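Drollcombe bench: equipment and budget README

Last edited Apr 5, 2026 by Leonie McPhee

What this file covers

The buying list and spending plan for the two-arm sorting bench at Drollcombe, plus notes for whoever places the next order. The recordings made on the bench are kept in a separate folder with their own README. Prices are in pounds, without VAT.

What we have now

Two arms, each with a two-fingered gripper, fixed at opposite sides of the table. The controllers came with the arms and are covered by the same service contract from Zorden. Table frame and legs are from Böttcher. The frame can be reused if we change the arms, but the mounting plates can't.

Consumables are cheap and we get through more of them than planned. Blocks, clear plastic bins and trays go under one budget line, capped at 153 for the year. The green felt is on that line too.

The task itself needs very little kit: coloured blocks on the green surface, clear bins towards the far corners and a shallow orange tray near the front left. 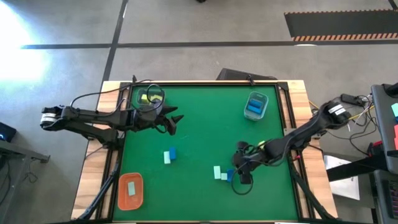

Planned purchases

1. Spare gripper fingers, 2 sets. Skisska quoted 200 for both, delivery included. Approved by Angus Rakena.

2. Cable guides for both arms. The cables run outside the links and loop over the work area, so we want clips that hold them closer in. Rhys Prendergast is getting a price.

3. Second table frame, same size as the first. Budget 800. Ask Böttcher for the version with the felt already cut – cutting it ourselves took most of an afternoon.

4. Floor tape and a spare rubber mat. Buy from the general workshop account.

Not in this plan

A third arm. Wilma Yule has asked for one and the request is held until December, when the service contract is up for renewal.

How to order

Send the supplier's quote to Coralie Mahuika with the item number from the list. Anything over 200 needs a second quote. Update this file once the order is placed – old prices stay in the change log.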